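Household and workshop robots

Household and workshop robots are machines meant to do the ordinary physical jobs of a home or a small shop floor: wiping, sweeping, sorting, folding, loading, fetching and putting away. The field is usually kept apart from factory robotics, where the work is brought to the machine in the same position every time. In a kitchen or a repair shop the machine has to go to the work, and the work is seldom where it was yesterday.

Whether such machines can do chores yet has a happy answer and a patient one. Some chores have been handed over almost completely, and it is a real pleasure to watch them done. Many more can be done once, slowly, in a room the machine knows. A few that a child of six would manage are still out of reach.

Contents
1 Chores already handed over
2 Chores partly handed over
3 Why hands are hard
4 Teaching by demonstration
5 The Oseck trials
6 On the shop floor
7 Open problems
8 See also

Chores already handed over

Floor cleaning is the great success. A low round vacuum cleaner needs no arm, can bump into things without doing harm, and may take all afternoon if it likes. Lawn mowing followed by much the same path, as did window cleaning on large flat panes and the scrubbing of swimming pools. All of these jobs share one feature: the tool covers a surface, and if it misses a patch it can come round again.

Dishwashers and washing machines are sometimes left out of the subject, which is a pity. They are chore machines of the best kind, and they show how much can be gained by changing the job to suit the machine. Washing up by hand involves holding, turning and looking; the dishwasher replaced all three with hot water and a rack. What it left behind was the loading and unloading, and that small remainder has kept robot builders busy ever since.

Chores partly handed over

Tidying a table, unloading a rack, putting shopping in a cupboard and folding towels have all been shown working on real robot arms. Towels are a favourite test because they are square, and even so the machine must find two corners in a heap before it can begin. Shirts are harder, and a fitted sheet remains a good joke among people in the field (and outside it).

Speed is the usual complaint. A robot that takes several minutes over one towel is a wonder to its makers and an irritation to anyone waiting for the airing cupboard. Supporters point out that a slow machine can work at night, and that the vacuum cleaner was forgiven its pace for exactly that reason.

Why hands are hard

Most working grippers have two fingers, or two jaws, that close on an object from either side. It is a wonderfully simple arrangement and can lift a surprising share of what lies about a house: mugs, boxes, socks, sponges, spoons if they are lying well. Soft or bendy fingers help, as they shape themselves a little to whatever is between them. Rough or grippy pads help again.

Trouble comes with thin things, shiny things, heavy things held by one end, and anything that changes shape. A sheet of paper flat on a desk is among the most stubborn objects known to robotics. People slide it to the edge, or lift a corner with a fingernail, and do so without thinking. A two-fingered machine must be shown such tricks, or must come upon them through a great many failures.

Seeing is the other half. A camera fixed to the ceiling has a good view of the room and a poor one of the fingertips, so designers often put a camera close to the gripper, where it looks out over the fingers at whatever they are about to touch. A wide lens takes in a good deal of the room too, which helps the machine work out where it has got to.
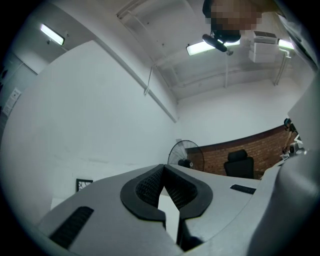 One reader of an earlier version of this article wrote in to object that all the fuss over fingers misses the point: "My mother wants the bins taken out and the bed changed. If it can pick up a grape but can't manage a duvet cover, she'd sooner have the neighbour round." The objection is a fair one and has been made inside the field as well. Research tasks are picked partly for being easy to repeat, and the chores people most want rid of are often large, floppy and awkwardly placed. Surveys of need and lists of demonstrations have never matched very well.

Teaching by demonstration

For many years a robot's movements were written out by a programmer. This still works beautifully where nothing moves unexpectedly. For chores, the more hopeful method is to let a person do the job many times over while it is recorded, and have the machine learn from the recordings.

There are several ways of doing so. The person may push the robot's own arm through the movement, or steer it from a distance with a second arm or a pair of handles. A third way leaves the robot out altogether: the person holds a gripper like the one the robot would use, with a camera on it, and simply gets on with the work. A pair of these, one for each hand, allows jobs that need something held steady while the other hand does the clever part.

The attraction is plain. Hand-held tools can be carried from one house to the next, up stairs and into sheds, and the person using them moves at something close to normal speed. The drawback is that a human arm reaches places a robot arm cannot, so some of what is recorded may be no use to the machine. Flat printed square markers, which a camera can pick out easily, are a common and cheap way of keeping track of where each tool is in relation to the others.

Card and paper are popular material in this sort of work. They are cheap, safe and light, they bend if mishandled, and slipping a narrow piece between two fingers calls for just the sort of neatness that chores are full of.

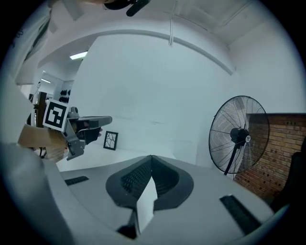
By Bethan Oakshott

The Oseck trials

A cheerful and much-discussed series of trials was held at Oseck, in a former shop fitted out as a small flat with a kitchen, a bedroom and a workbench. The robot was a two-armed machine on a wheeled base, built by Gernex, and its learning software came from the Siregar project. The chore was clearing a breakfast table into a sink, with the crockery laid out differently each time.

The machine cleared the table properly in 167 of 179 attempts, a result which pleased everybody involved. The failures make the better reading. Several involved a teaspoon left inside a mug, which tipped out as the mug was turned. Others came from a tablecloth with a raised hem, on which plates caught. In September the table was moved to the other side of the window, and the results dropped sharply until new demonstrations had been recorded in the changed light.

Critics noted that clearing a table is only part of breakfast. The cloth was shaken out by a person, and the jam lid was never attempted.

On the shop floor

Small workshops sit between the factory and the home. They have level floors, good lighting and somebody nearby who can press a stop button, and these are great comforts to a robot. Sorting returned parts into trays, feeding a label printer, wiping down a bench and carrying bins between stations are all within reach of present machines.

A bicycle repair shop at Plolldale used an earlier Gernex arm for sorting nuts, washers and cable ends after closing time. It did the nuts and washers very well. Cable ends rolled, and were moved to a shallow magnetic dish, after which they gave little trouble. The dish cost far less than any change to the software would have done, and the case is often mentioned as a reminder that the bench can be improved as well as the robot.

Packing is further behind. Putting one item in a box is simple enough, but folding the flaps, tucking in the paper and judging whether the contents will rattle call on touch as much as sight, and touch sensors that are both sensitive and hard-wearing are still expensive.

Open problems

Recovery. People drop things and pick them up again with hardly a pause. Many machines that perform a chore well have little idea what to do once part of it has gone wrong, unless mistakes and their mending were included in the demonstrations.

New rooms. A machine taught in one kitchen often does badly in the next. Recording in many different places is the most promising cure, and a thrilling one for anybody who likes other people's kitchens.

Knowing when it is finished. A floor can always be cleaner. Deciding that a room is tidy depends on who lives there, and may call for a machine that asks.

Cost and upkeep. Two arms and a wheeled base remain dear, and fingertips wear out. Home machines will need parts that an owner can change without tools, as people already do with vacuum cleaner brushes.

See also

Dishwasher
Gripper (robotics)
Learning from demonstration
Robotic lawn mower
Towel folding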